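### 3.2 What the riders ate, and when

I should admit that I came to this part of the study with a bias. I rode as an amateur for years on toast and black coffee, and I half expected the jockeys to tell me the same (most of them did, bless them). Siiri Nurmi, who ran the interviews with me, was much better at keeping a straight face.

We followed 20 riders from two yards, Gustero and Toivonen, through the busy stretch of the season that ends in July. Each one kept a food diary for 6 weeks and was weighed on the yard scales before first lot. We asked them to write down everything, including the half biscuit grabbed between races, and to note how thirsty they felt at bedtime. I was amazed at how good the diaries were! One came back with gravy on it, which I took as a mark of sincerity.

The Gustero riders mostly ate one proper meal, in the evening, and got by on sweets and tea until then. At Toivonen there's a canteen that opens before the horses go out, so breakfast was far more common, though several riders skipped it anyway on days when they had a light weight to make. Sauna use was written down at both yards. We didn't ask about it directly, and I wish we had, as the entries are patchy and I can't say much about them here.

Cooking at home came up again and again in the interviews. Riders living in shared digs talked about tiny kitchens, borrowed pans and getting in too tired to stand at a hob. Those who cooked for themselves on at least 2 evenings a week kept longer diary entries, and I'd be wary of reading more into it than that (perhaps people who cook simply like writing about food).

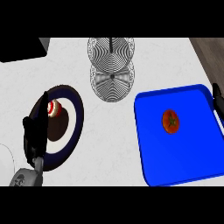 **Figure 4.** Marble worktop with a black appliance and two round patterned discs, simulated view.

### 3.3 Weighing and missing entries

We lost 40 morning weights altogether, nearly all of them on days when riders had gone straight to an away meeting. I left these blank and didn't fill them in from the days either side. Siiri checked the remaining weights against the yard book at Gustero, and where the two disagreed we used the book.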